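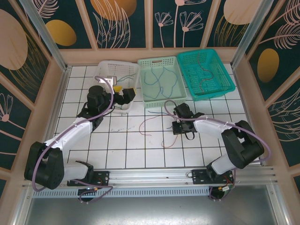

The sorting bench at Udton: white tiles, three baskets, and wire in teal-green, blue and red.

I had signed up for the September open day at Udton under the impression there would be a train ride. There had been a train ride two years earlier, it was on the old flyer still stuck to our fridge, and I see no reason why a person should have to check the date on a flyer. What they had this time was wire. I like wire well enough, so I stayed.

Udton does rewinding and repair for small appliances, plus a sideline in wiring kits for schools, which go out under the name Kusa. The building is at the wrong end of the industrial estate, behind a place that sells pavers, and the parking is whatever the paver people haven't covered with pavers. You get a lanyard at the door and a biscuit. The biscuit was a Fontana shortbread in its own little wrapper and it was the last food I saw until two in the afternoon, so I would advise taking more than one.

Our guide was Pongsak Chantharasri, who runs the kit side and has clearly been asked every possible question about electricity by every possible retiree. He took 10 of us round at a time. A man in my group wanted to talk about his toaster. Pongsak let him go for a good minute and then said, very kindly, that toasters were upstairs. I didn't see any stairs.

First stop was the winding room, which was loud, and I caught one word in four. There is a coil winder in there called the Zitik that everyone on staff speaks of the way my aunt speaks of her hip. It had been good all week. They weren't going to push it. We all stood and looked at it with respect while it did nothing, and then we moved along.

The sorting bench was the part I'd have paid for, had they been charging. The top is white square tile with dark grout, and I stood there trying to work out what it reminded me of until I realised it was my own bathroom floor before the renovation, only cleaner. Along the back are plastic baskets with holes all over them, the sort I use for pegs and for things I intend to deal with later. One is white with lattice sides and had thin teal-green wires in it. The middle one is a pale mint green with a slot to get your hand through, and had blue wires lying in loops on the bottom. The last is a deeper teal, sitting a bit crooked, with a single red wire wandering through it from one side to the other.

One colour to a basket is the rule, Pongsak told us, and the colour of the basket has nothing to do with the colour of the wire. A woman behind me asked why you wouldn't put the teal-green wires in the teal basket. There was a pause. He said it had been raised before. I got the feeling it had been raised at some length, possibly in writing, and that blue in the mint basket was now a matter of tradition.

A school kit takes a handful of short lengths, and they send out 500 kits a term, so a mix-up at the bench travels a fair distance. A few years back a whole batch went out with no red at all. The schools coped. One of them wrote to say the kids had used blue for everything and the bulb lit up regardless, and this letter is now pinned up beside the tea urn, where I read it twice while waiting for the urn.

After that we were let loose on the hands-on table, where you could bend up your own circuit from offcuts. Mine had a bulb, a battery holder and a switch, and the switch made no difference to anything. The toaster man finished in no time and then helped everybody else, whether they were stuck or not. I've revised my opinion of him slightly.

The shop is a trestle by the exit. They had Kusa kits, reels of hook-up wire, and a jar of mixed terminals with a sign saying 1,000 pieces, guess the price. I guessed too high and they let me pay it. I also asked whether they sold the baskets and was told to try the discount store near the roundabout, same as they did.

If you're going next time: wear closed shoes (they do check, and the spare gumboots only come in enormous), get there before the lunch crowd, and go on the tour before you do the hands-on table or all the good offcuts will make you late. The toilets are past the winding room on the left. The flyer for next year is already printed and it does say train, though Pongsak would only tell me that they were in talks.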